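Ticket: Desk, white, height-adjustable, rocks at standing height
Site: Pernthorpe, room 8
Opened by: Fiifi Yakubu
Assigned to: Furniture and fittings, Warico
Priority: 3
Status: Awaiting parts

Reported fault

Desk rocks when pressed at the front corners. Movement is side to side. Not noticeable at the lowest setting, bad enough at working height that anything round rolls. Floor is level to within 3 mm over the width of the desk. Same desk was reported in November for a loose top and closed after the screws were tightened.

22nd April, 09:40
Checked all screws between top and frame. Two were a quarter turn loose, now tight. No change to the rocking.

10:15
Swapped the position of the desk with the one by the window. Fault moved with the desk, so the floor is ruled out. Desk returned to its original place.

10:50
Took the top off and put a straight edge along both feet. One foot is out by 4 mm at the rear end. Adjuster at that end is wound fully in and will not turn by hand. Penetrating oil applied, left for an hour, still seized.

13:20
Temporary packing tried under the rear end: folded card, then a rubber pad. Card compressed. Pad is better but walks out when the height is changed. Top refitted, pad removed.

14:05
Requester asked whether the desk can stay in use. Yes, at the current height, light items only. Fruit and the plastic basket are fine. No monitors, no kettle.

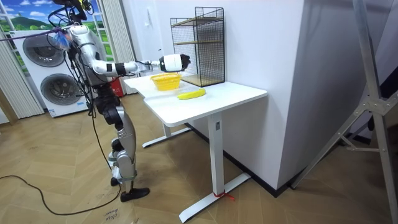
Red cord on the foot is to stay where it is until the ticket is closed. Please don't untie it or use it to drag the desk. The loose end should be tucked in if anyone is going to be walking on that side.

15:30
Parts request sent to Hudena for one adjuster and one foot, white, long pattern. Quoted lead time 19 working days. Dabbas hold the adjuster on its own but not the foot, and I don't want to fit a new adjuster into a thread that may be damaged.

Next action
Fit foot and adjuster on delivery, retest at lowest, middle and full height, then check the top screws again after a week.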